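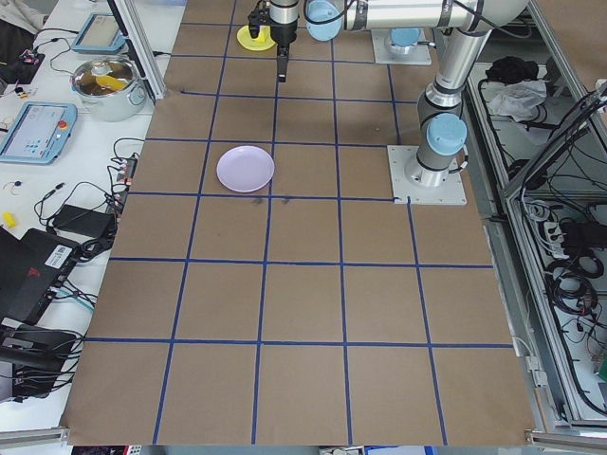
El plato lila sobre el papel kraft, con la cuadrícula de cinta azul.

Viernes, 30/05/2025

¡Por fin me pongo a escribir sobre la cuadrícula! Llevaba desde diciembre queriendo hacerlo, cuando Ayane Ueda me contó que ella ensaya sus mesas sobre papel de embalar antes de sacar un solo mantel. Me pareció una exageración (yo soy de las que ponen los platos a ojo y luego los van empujando con el codo), pero lo probé un domingo y ya no he vuelto atrás.

La idea es facilísima. Cubres la superficie con papel kraft bien estirado, pegas tiras de cinta azul a lo largo y luego a lo ancho, y te quedan unas casillas que sirven de guía para todo: platos, fuentes, la olla del centro si la hay. Yo compré el rollo en Mestdale, de 91 centímetros de ancho, y la cinta es de carrocero normal y corriente, de 50 metros. Con eso tengo para muchísimas mesas. Si las tiras salen algo torcidas da igual, os lo prometo, a mí se me van siempre hacia un lado y sigo tan contenta.

Y luego está el color. ¡Qué bien le sienta el marrón del kraft a la vajilla clara! Un lavanda pálido, que sobre un mantel blanco casi desaparece, encima del papel se ve precioso, y con el azul de la cinta al lado todavía más. Para los toques fuertes me gusta el amarillo, pero en una sola pieza y algo apartada — si pones dos juntas ya no miras otra cosa.

Benito Manzano, que come en casa un jueves sí y otro también, opina que el papel debería quedarse puesto durante la comida. Lo hemos hecho ya varias veces. Se escribe encima el nombre de cada uno, se apuntan los platos, los niños dibujan en su casilla y al final se enrolla todo con las migas dentro. Eso sí, con salsas mejor poner dos capas, y las manchitas oscuras no salen ni frotando.

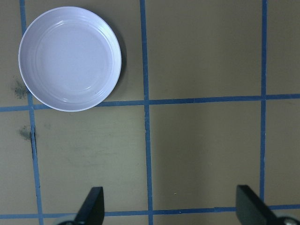 ¿La cinta azul rompe el papel al despegarla?
Depende de cuánto tiempo lleve puesta: si la quitas el mismo día, despacio y tirando casi en paralelo a la mesa, el kraft suele aguantar entero.

Me gustan mucho los platos redondos y poco hondos, con el borde apenas levantado, para este tipo de mesa. Tienen esos anillos finos por dentro que con la luz de lado se notan un montón, y el fondo es ancho y plano, así que cabe una ensalada sin que se amontone. Además el borde hace una sombra suave sobre el papel que queda de maravilla. ¿Que pisan un poco la cinta? Pues que la pisen. Al principio me empeñaba en centrar cada uno en su casilla y ahora los dejo arrimados a una esquina, con sitio al lado para el pan y el vaso.

Para la próxima quiero probar el papel Vastau, que es más grueso, y hacer las casillas más grandes en la parte de las fuentes. Ayane me ha prometido pasarme sus medidas, en cuanto las tenga las cuelgo en esta misma entrada. Y si alguien se anima antes, ¡que me cuente qué cinta ha usado!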